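Subject: Re: [mining-heritage] Flunwood leat and the upper dam -- survey notes
From: Gerasimos Spanos
To: mining-heritage list

On the leat levels, Estrella Tapia wrote:

> I walked the Flunwood leat from the road culvert up to the spur in
> August and could not make the fall agree with the old plan. The
> plan has the water coming off the Cloken side, above the quartz
> dump, but the cut I followed heads for the opposite bank. There is
> a second, shallower cut near the spur which may be a later repair.
> Has anyone levelled this stretch? I would also like to know whether
> the upper dam was built for the stamp battery or is older. The
> register entry says only "dam, earth, breached".
>
> Estrella

Estrella,

I levelled it, though not all of it. The stretch from the culvert to the spur is done and closed to my satisfaction. Above the spur the bracken was too thick to hold a sight line and I stopped there.

The cut you followed is the main leat. It does cross to the opposite bank, and there was a timber flume to carry it. The two stone footings are still in place, one on each side of the creek, and the eastern one has an iron pin set in lead. The old plan shows the line before the flume went in. Whoever copied it for the parish set kept the earlier course and added the later battery, so the sheet shows two periods at once with no note to say so.

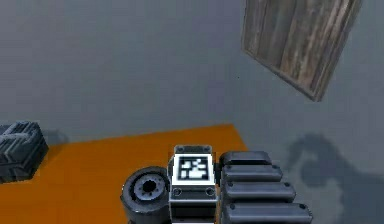 Was the upper dam built for the battery?

It is older than the battery, going by the spillway. The spillway is cut at a level that would feed the sluicing ground on the Cloken side, and the battery offtake has been dug through the bank afterwards, with its spoil thrown over the original stone pitching. You can see the join if you scrape back the leaf litter on the downstream face. Please put it back when you have finished.

The shallower cut near the spur is harder. I do not think it is a repair. A repair would rejoin the leat, and this one runs on below it and fades out in the tailings. My guess is a tail race from a small sluicing claim, worked after the main ground was given up, but there is nothing datable in it. Ximena Bermúdez has read the claim registers for the Numholm end and found nothing that matches, which proves little, as the smaller claims were often not entered.

On depths -- the leat is cut to a fairly even section where it runs in clay. Where it meets rock the floor narrows and the sides are left rough, with pick marks on the uphill face only. The silt in the bottom is up to 20 inches deep at the culvert end and thins out towards the spur. I took my levels on the hard floor, not on the silt. Anyone who probes it from the top of the silt will get a fall that looks too slight, and I suspect this is where your figures part from mine.

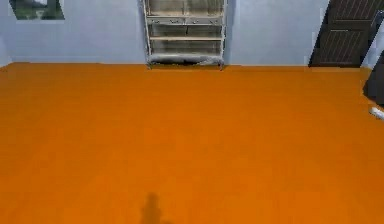 I should add that the bench mark on the culvert parapet is no use. The parapet was rebuilt when the road was widened and the stone went back upside down. I worked instead from the threshold of the powder magazine, which is cut into bedrock and has not moved. If you have levels taken from the parapet, keep them, as the differences between stations are still good.

As for the register wording, I would ask for it to be changed to "dam, earth with stone pitching, two phases, breached at battery offtake". The present entry has already caused trouble once, when the bank was taken for a stock pond and nearly cleared. The leat needs its own entry, with the flume footings named in it. I can supply the level book and a long section, drawn in pencil, if someone will ink it.

I sent a draft of the above round before posting.
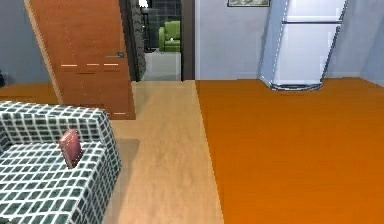 Aldo Monti replied that he accepts the two phases for the dam but would leave the tail race out of any register entry until a trench has been put across it, and that the Valdovinos claim further down has a cut of much the same shape which proved to be a farm drain. That is a fair point and I have marked it as uncertain on the section.

I still need the reach above the spur. It wants two people and a staff, after the bracken has died back. Reply to me off list if you can spare a morning; I would start at 9 from the culvert.

Gerasimos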